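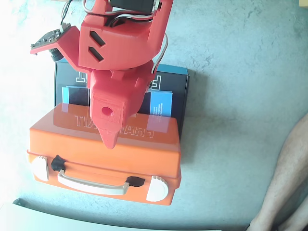 Projects > Pluvholm > Gallery

Collecting for Pluvholm: the orange case

Mon 30 March
By Ashley Lockwood

Pluvholm is our attempt to teach a 3D-printed arm to handle household objects by showing it a great many examples of somebody else handling them. In February we had 24 usable examples and a lot of confidence. We now have 714, and the confidence has settled at a more sensible level.

Babatunde Shehu does most of the driving. I do most of the labeling, a job that consists of watching a gripper think about a handle until I start having opinions about handles.

Carrying case, floor level. Red arm, orange case, black cardboard box. The pointed tip is just over the lid, and the cream-white handle is over on the other side of the front edge, minding its own business.

Same setup, for the detail people: the small green board on the angled plate has the lens module under it. Everything the model learns about carrying cases, it learns from up there, with the lettering on the lid upside down. It hasn't complained.

A glossy lid in bright light is a wonderful way to find out what your model thinks an edge is. We keep the glare in the set. Babatunde wanted a matte case. He was outvoted, 1 to 1, by the person who does the labeling.

What goes in: approaches, grasps, lifts, and near misses with a note saying so. What stays out: anything where the operator sneezed. Each object gets 12 starting positions, and each position gets 3 tries before we move on and speak of it no further.

Next up are soft bags, which have no edges to speak of and will probably make us miss the lid.

Recent galleries
Benlow: drawers, mostly stuck
Murthy wrist, second print
Starkwood labeling night
Servo wires, before and after tidying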